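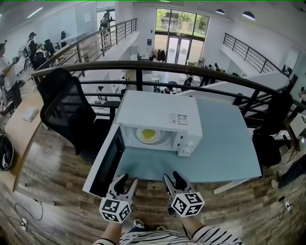 Thread: Plodolero 16 upgrade, clock and print queue problems

Forum > Operating systems > Updates and upgrades

svitlana_t
Hello all. I installed the free Plodolero 16 upgrade on my office computer in September, coming from version 15. The installation took 38 minutes and it finished without an error. But since then I have two problems. First, the clock goes one hour back after each sleep. Second, the print queue keeps old jobs and I cannot delete them, also not as administrator. I have read the release notes two times and I find nothing on this. Does somebody have the same?
Svitlana Tkachenko

gurham_fan
Clock yes, printer no. Open Settings, then Region, and switch off "Follow network time zone". Mine has been correct from that day.

oldbeige
Do a clean install. In-place upgrades of this system have always left garbage behind. I would not spend one evening on repairing it.

svitlana_t
@gurham_fan Thank you, I switched it off and I will look after lunch.
@oldbeige I understand your opinion, but I have an accounting program with a license which I must activate by telephone. A clean install is for me the last option.

natnael.g
I must disagree with oldbeige here. I upgraded my laptop and my wife's desktop in place and both work well. The print queue problem is known, it comes from the old Galetti driver, which the upgrade keeps although it is not compatible. You should do this:

Stop the print service.
Empty the spool folder.
Remove the Galetti driver in Device Manager and mark the box "delete driver files".
Restart, and let the system find the printer by itself.

Please do not skip the box. I skipped it the first time and the driver came back after the restart.

oldbeige
So four steps and a restart for a thing that a clean install does not have. You are making my argument for me.

natnael.g
Four steps are ten minutes. Your clean install is a whole weekend if you count the programs.

mirko77
Does the driver removal also delete the scan profiles? I have a lot of them and I don't want to type them again.

natnael.g
On my machine the profiles stayed. They are saved in the user folder. But I have only the small Galetti model, so make a copy before.

svitlana_t
The clock is correct now after two times sleep. For the printer, I followed the steps of Natnael. When I opened the spool folder there were 2,452 files in it! Some were from the time of version 14. I deleted everything, removed the driver with the box, and now the queue is empty and it prints. Only double-sided printing is missing from the menu.

gurham_fan
Double-sided is under "Device options" in 16, they moved it. You must set it to "Installed" by hand.

svitlana_t
Found it, thank you. It was a strange place to put it.

oldbeige
Glad that it prints. I still give it until the next big update.

mirko77
I tried it also. Scan profiles are still there, but the Nazarenko label printer on the same computer has disappeared from the list. Does it use the same service? I have not emptied anything else.

natnael.g
Yes, same service. Check if it is set to start automatically. If it says "Manual", change it and restart one more time.

mirko77
It was on Manual. The label printer is back.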